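**Tipoki: progress to the end of February**

We have spent 500 of the 600 allotted for field recording, and I'm not convinced we got 500 worth of sound. Of the 20 sketches promised in the application, 13 exist in a form I would play to another person. The rest are loops with titles. Eusebio Ríos counts them as pieces and I don't, so the figure you see is mine.

The Skodberg tapes are the good news, with reservations. The harbor recordings have real depth in the low end, and two of them already hold up as ten-minute works with almost no editing. The interviews are a different matter. The application said they would "form the spine of the album." So far they interrupt it.
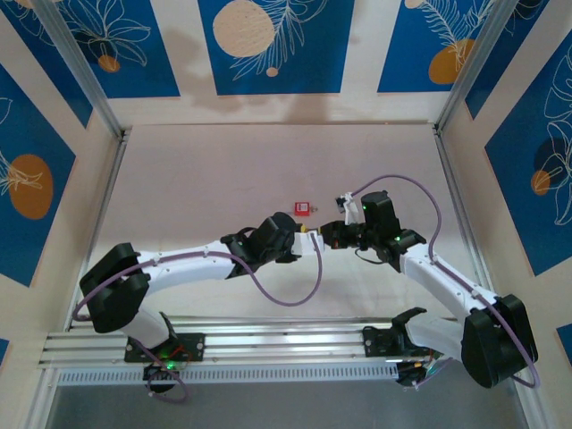
Mixing for eight speakers began at Brernska this month. I still doubt that most listeners will hear what the extra channels do, and the first playback did little to change my mind. The cover isn't settled either. Eusebio wants pattern, something near those blue panels with the big orange and cream circles and the thin white leaves and flowers drawn in line. I would keep the circles and drop the leaves, which promise a gentler record than the one we are making.

Zultel has offered to press the vinyl. Their quote leaves out test pressings, and the delivery terms are vague enough that I have asked for them again in writing. Until I have that, please treat the release date in the application as a hope.

What we need from you:

- a decision on moving the unspent 100 to mixing
- agreement that stereo can be the main version, with eight channels for concerts only

Eusebio disagrees with the second point and will write to you separately. Rough mixes of the two harbor pieces are in the shared folder. Please use decent headphones, as laptop speakers lose the bottom octave entirely.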